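Perguntas frequentes: mochilas e bolsas de tecido

Atualizado em 9/27/26

Oi! Eu sou a Latifa Ouali e cuido sozinha (quer dizer, com a ajuda do Anas Fahmy nos dias de correria) da Morsy, a minha oficininha de conserto e limpeza de bolsas. Recebo sempre as mesmas dúvidas por mensagem, então juntei tudo aqui. Se a sua não estiver na lista, me escreve que eu respondo, às vezes demoro um pouquinho, mas respondo!

Posso lavar a mochila na máquina?

Depende da mochila, e eu sei que essa resposta irrita. Olha primeiro a etiqueta de dentro. Se ela deixar, vai no ciclo delicado, água fria, dentro de um saco de lavagem e com todos os zíperes fechados. Se não tiver etiqueta, eu lavo à mão, na bacia, com sabão neutro. Já perdi uma bolsa minha por preguiça de encher a bacia e até hoje sinto falta dela.

E como eu tiro as migalhas do fundo?

Vira do avesso o que der para virar, sacode na janela (avisa o vizinho de baixo) e depois passa o aspirador com o bico fininho. Nos cantos da costura eu uso um pincel seco, daqueles de pintura. Fita adesiva enrolada no dedo também pega bastante coisa.

O zíper emperrou. O que eu faço?

Não puxa com força, por favor! Metade dos zíperes que chegam aqui foram arrebentados no puxão. Vê antes se tem tecido do forro preso no cursor. Se tiver, segura o forro esticado com uma mão e volta o cursor devagar com a outra. Se não tiver nada preso, esfrega um lápis comum nos dentes, dos dois lados, e tenta de novo. Vela branca serve também, só que em tecido escuro deixa um risquinho claro que depois dá trabalho para sair.

Quanto custa trocar um zíper?

A troca do cursor sai por 17 reais. O zíper inteiro, em bolsa pequena, fica em 56, e em mochila grande chega a 100, porque às vezes preciso desmontar o forro todo. Antes de começar eu sempre confirmo o valor, ninguém é pego de surpresa.

Em quanto tempo fica pronto?

Cursor, 2 dias. Zíper inteiro e costura de alça levam mais, e em março, com a volta às aulas ainda rendendo mochila rasgada, a fila cresce bem. Se você tem viagem marcada, me conta logo na primeira mensagem.

Como guardo a bolsa de tecido sem ela ficar toda marcada?

Tecido mole dobra mesmo, é da natureza dele, e uma ruga ou outra não me preocupa. O que eu evito é deixar meses debaixo de uma pilha de coisas. Recheia com uma toalha velha ou uma camiseta, deixa o zíper um pouco aberto para o ar circular e põe na prateleira em pé. Pendurar pela alça, só se estiver vazia. O Crisanto Umali, que é cliente antigo, guarda as dele uma dentro da outra, da maior para a menor, e funciona que é uma beleza em apartamento pequeno.

Dá para tirar as rugas com ferro?

Eu não encosto ferro em mochila de jeito nenhum. Pendura no banheiro enquanto toma banho quente, depois recheia e deixa secar assim. Melhora bastante.

Alça clara em bolsa escura: como limpar sem manchar o resto?

Essa combinação é linda e dá um trabalhinho, viu? O azul-marinho disfarça quase tudo, o cinza-claro não disfarça nada. E quando a alça tem trama em relevo, a sujeira gosta de se esconder entre os pontinhos.
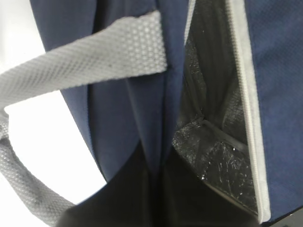

Bolsa azul-marinho com alça cinza-clara: é nesse relevo que entra a escovinha.

Uso escova de dentes macia, água morna e uma gota de detergente transparente, esfregando em círculos pequenos, um pedaço por vez. Apoia a alça numa toalha branca, longe do corpo da bolsa, e tira o sabão com um pano úmido. Nada de água sanitária, que amarela a fibra e ainda pode pingar no azul.

Você faz alça nova?

Faço, se eu encontrar fita parecida. Traz a bolsa junto, porque cor por foto engana demais.

Vocês buscam em casa?

Só no bairro Cillgate. Quem mora mais longe pode deixar na papelaria Bimar, com o nome e o telefone num papel dentro da bolsa. E esvazia os bolsos antes, tá? O Anas já achou chave de casa, batom sem tampa e meio sanduíche.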